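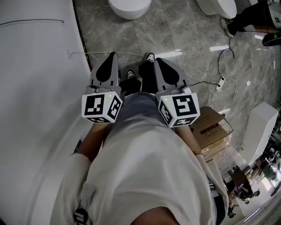

What I Learned From Walking the Same Loop All Summer

I have started and abandoned more exercise plans than I care to admit. There was the rowing machine (sold), the swimming pass (expired in my wallet next to a coffee card with one stamp on it), and a brief spell of getting up before dawn to follow a yoga program, which mostly taught me that my living room rug sheds. So when I told my sister in June that I was going to walk the Mingate loop every evening, she said "that's nice" in the voice she uses for my sourdough.

But I did it! Most evenings, anyway. I missed a few for rain and one for a toothache, and I've decided those don't count against me.

For those of you who don't live around here, the loop starts behind the old Moradi bakery, goes down past the allotment gardens, follows the creek for a good long stretch and then climbs back up through the streets by the school. It's 4 miles if you do the whole thing and a bit less if you cut through the church parking lot, which I did fairly often in July, when the heat sat on the hill like a wet towel and I had run out of water by the footbridge.

The shoes question

I get asked about shoes more than anything else, and I'm afraid my answer is dull. I wore ordinary sneakers, the kind I'd wear to the grocery store, and I was fine. I did try on a very expensive pair of proper walking shoes at the mall and walked up and down the carpet feeling terribly athletic, and then I looked at the price and put my old ones back on. What made a real difference was socks. I'd been wearing thin cotton ones that had gone see-through at the heel, and after my second blister I bought a six-pack of thicker ones and felt foolish for not doing it years ago.

Clothes, same story. Loose T-shirt, shorts, and a light jacket tied around my waist once the evenings cooled off. If you have pockets that close with a zipper you are ahead of me, because I dropped my house key somewhere near the creek and spent a long half hour going back over the path bent double, with a terrier helping.

Getting out the door

The walking itself was never the hard part. The hard part was the stretch between finishing the dishes and putting my shoes on, when the couch is right there and somebody has just texted you a funny video. I ended up leaving my shoes by the kitchen door so I'd have to step over them, and I gave myself permission to turn around after 6 minutes if I was miserable. I think I used that twice. Once you've gotten as far as the allotments you want to see how the beans are doing, and then you're practically at the creek and may as well keep going.

I also stopped listening to things. I started out with podcasts, then a long audiobook about a shipwreck, and somewhere in August I forgot my headphones and didn't miss them. I heard frogs. I heard a trumpet student on Nokura Street get noticeably better at the same tune over the course of several weeks, and I was prouder of that child than I have any right to be.

What changed, if anything

I'd love to report that I'm a new woman. I sleep better, I know that much, and the hill by the school, which had me stopping twice in June to pretend to admire somebody's hydrangeas, is now just a hill. My jeans fit exactly as they did before. I know a lot more dogs.

I did keep a tiny notebook, just a line for each walk: weather, dogs, anything in bloom. Flipping back through it last night I found "heron!!" underlined three times, and under that, "stepped in something." I'd recommend a notebook to anybody.

It's getting dark earlier now, and I'm looking for a headlamp that doesn't make me look like I'm heading down a mine. I'd also like to try the Jirnusov trail before the leaves are all down, if someone can tell me whether the lower part floods in October. The map at the trailhead is so faded I couldn't make out which side the boardwalk is on. Leave me a comment if you know, and tell me where you park, too!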